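I want to write a little about learning to bake bread at home, in a country where I did not grow up. It will be a long thread, sorry. I started in January with one bag of flour and no plan.

My first teacher was my neighbor Marilou Javier. She does not use a scale. She puts her hand in the dough and says "more" or "enough". For me this was very difficult, I am a person who needs numbers.

So these are my numbers: 500 grams of flour, 39 percent of it whole wheat. Yes, 39. I tried 40 and it is also fine, but 39 is what I wrote on the paper on my fridge and now it stays.

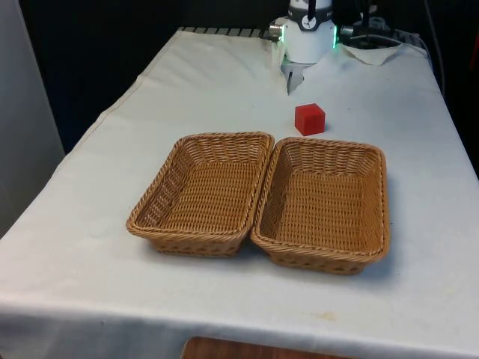
Proofing was the part I understood last. The dough needs a shape to rest in, and the special baskets looked expensive to me. Marilou told me that any woven basket is good if you put a floured towel inside. Two rectangular ones side by side, like these, would be enough for a weekend of baking. Longer loaves also fit better in my toaster bags.

About the towel: use linen or thin cotton, and rub rice flour into it. I used a fluffy bath towel one time. I was picking little threads out of the crust all evening.

Water temperature. My friend Roksolana Kovalchuk heats hers to 104 Fahrenheit when the kitchen is cold. In summer she takes it from the tap. I copied her and my dough became faster by almost one hour.

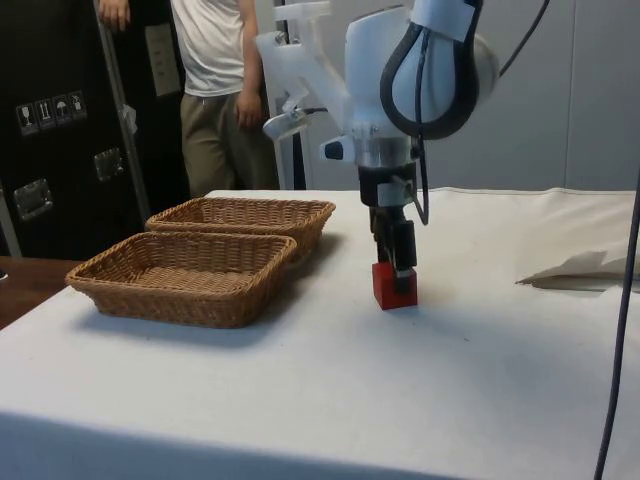
White cloth, white arm, black gripper.

I also want to say something about starter. Mine is called Estrella. In the first two weeks she smelled like nail polish and I wanted to throw her away. Please wait. Feed her twice a day and keep the jar away from the window.
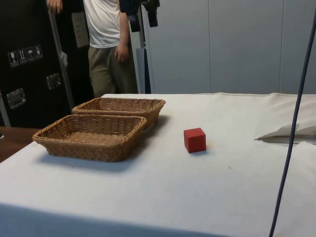

Two baskets, one behind the other. I like the tan color.

A question I get often: can I leave the dough in the fridge for two nights? I do it. The taste is more sour and the crust has small bubbles. Three nights was too much for my flour - it spread on the tray like a pancake.

For cutting the top I use a simple razor blade. One long cut, a little to the side, not very deep. My first cuts were too shy and the bread opened at the bottom.
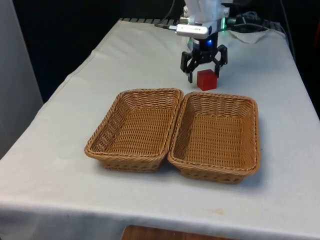
Baskets again, with a small red cube.

Next I will try rye. If you have a rye recipe which is not too sticky, please write me, I read all the replies (slowly, with a dictionary).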